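Kanholm asks its players to slow down

When the small studio Nirano opened the public test of Kanholm in September, the team expected complaints about the servers. The complaints that came were about walking. In this online survival game there is no fast travel, no horse and no sprint button. If your camp is on the wrong side of the island, you walk, and other players can hear you coming.

Océane Simard, the lead designer, is not sorry. "We tried a version with running," she told me. "People crossed the map in four minutes and said that the map was small. Now they say it is too big. I prefer this second problem."

The test accepted 3,275 players, in groups of up to 26 on one island. I spent nine evenings there. On the first I was robbed of my rope by a stranger who then apologised in the chat and gave half of it back. On the third I got lost in the fog north of Estley, the only village, and was guided out by somebody ringing a bell.

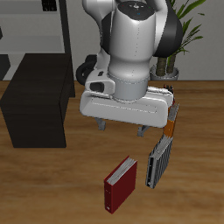

Will walking stay this slow in the finished game? The studio has decided to keep the speed but to add small boats, which two players must row together.

The boats come from Elsie Rakena, who writes the network code and who fought for them during most of the summer. A boat is difficult for the server, because two people are moving one object and each has a different connection. In the test it sometimes jumped backwards by a few metres, and once I saw mine continue across a beach with both of us still rowing.

Not all players are convinced. Colleen Lachance, who leads a group of old friends from another survival game, left after one week. "I have two hours in the evening," she wrote to me. "I don't want to use one of them for going to the shop." It is a fair point, and I thought of it often on the coast road - usually in the rain.

Nirano closes the test on 10/27/24 and all camps will be deleted. Simard says the bells will remain, and they will be a little louder.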